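Demo recording rules – what do you all actually enforce?
Wostinine board > Good practice

tablecloth_tess
Our written rules for hand-held gripper recording have grown to 17 lines and I love every one of them! Favourite: the door is fully open before any reaching into the fridge starts.
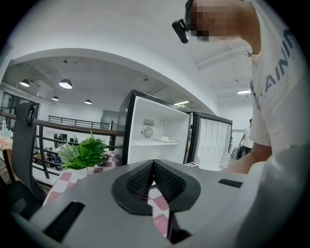 Radebe
I'd drop that one. Opening the door is half the skill, so record it as well.

tablecloth_tess
Fair, but we log opening as its own task – mixed takes were a pain to label. My other big one is a fixed start state, written down before each take. Food counts too: for the fridge job our sheet has a line for what sits on the plate, and a single brown egg like this one is a lovely clear entry. Crumbs on the fridge floor get a line as well.

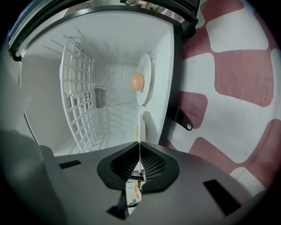
cluvov_fan
Crumbs?! We did 93 takes in February and never wrote down a crumb. Wipe it and move on.

Svenja Oberholzer
I'm with Tess on this. Wipe or write, either is fine, but put the choice in the rules.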